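Irnik opens orders for Pravivix wrist-view gripper kit

Two-finger kit for small robot arms goes on sale in June, with a bench service for schools and repair shops

CLARKLEY – Irnik will begin taking orders in June for Pravivix, a two-finger gripper kit with a built-in wrist camera, made for people who want a small robot arm to pick up, sort and place everyday objects. The kit will sell for $913 and fits most tabletop arms with a standard bolt-on wrist plate.

Pravivix comes with a pair of tapered black fingers, the drive unit, a small camera that mounts at the wrist, one cable and the control software. The camera looks down between the fingers, so the operator and the software both see what the fingers are closing on. Finger pads can be changed with a hex key, which is included.

The company developed the kit over two years at its Clarkley workshop. Early versions used a camera on a stand beside the arm, and the arm often blocked its own view at the moment of the grasp. Moving the camera to the wrist fixed that problem but meant the fingers had to be made narrower toward the tips so that smaller parts would not be hidden behind them.

"Most of our customers don't have a clean, white, well-lit cell," said Kanako Higuchi, product manager at Irnik. "They have an old table with pen marks on it and parts of different sizes lying next to each other. We tuned the software on surfaces like that because those are the surfaces it will be used on."

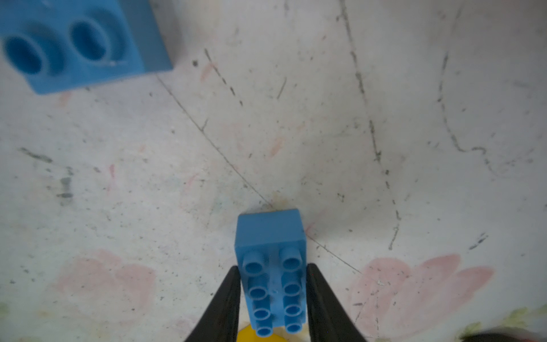 Toy building bricks have been part of the test set from the start. They are cheap, they come in known sizes, and the studs make it easy to see whether a part has been gripped straight or at an angle. The test set also includes bottle caps, markers, sponges, wooden clothespins and short lengths of hose. Irnik ran 3,000 pick attempts with the final finger design before fixing the price and the parts list. A full log of the attempts, including the failed ones, will be posted with the user guide.

Thin, flat items remain hard for the gripper. Playing cards and single sheets of paper are outside what the kit is meant to handle, and the guide says so on its first page. Clear plastic parts can be picked up but may need a second try under overhead lights.

The kit weighs 308 grams with the camera attached. Buyers should check that figure against the load limit of their arm and subtract it before working out how heavy an object they can lift.

Shimada, the parts maker that supplies the drive unit, will also handle repairs. Customers can send back a worn or damaged unit and receive a rebuilt one at a flat fee. Fingers and pads will be sold separately, and the drawings for the pads will be free to download for anyone who wants to cut or print their own.

"We expect people to wear out pads and leave the rest alone," said Itsuki Shibata, who manages the repair line at Shimada. "The drive unit is sealed. If it starts to click, send it in."

Irnik will offer a paid bench service along with the kit. A technician will mount the gripper on the customer's arm, set up the camera and spend half a day on the customer's own parts. The service is open to schools, repair shops and small manufacturers – home users can book it as well, but will need to bring their arm to Clarkley. Brigitta Schnyder, who leads the service team, said bookings will be taken in the order they come in.

Software updates are included in the price. Recordings from the wrist camera stay on the customer's computer unless the customer chooses to share them with the support desk.

Orders placed in June will ship in the order received. Each kit carries a one-year warranty covering the drive unit, camera and cable. Finger pads are not covered.

About Irnik
Irnik designs and sells grippers, mounts and control software for small robot arms. The company is based in Clarkley.

Press contact
Miyuki Sakamoto, Irnik press office, Clarkley
Review kits are available on request and must be returned after testing.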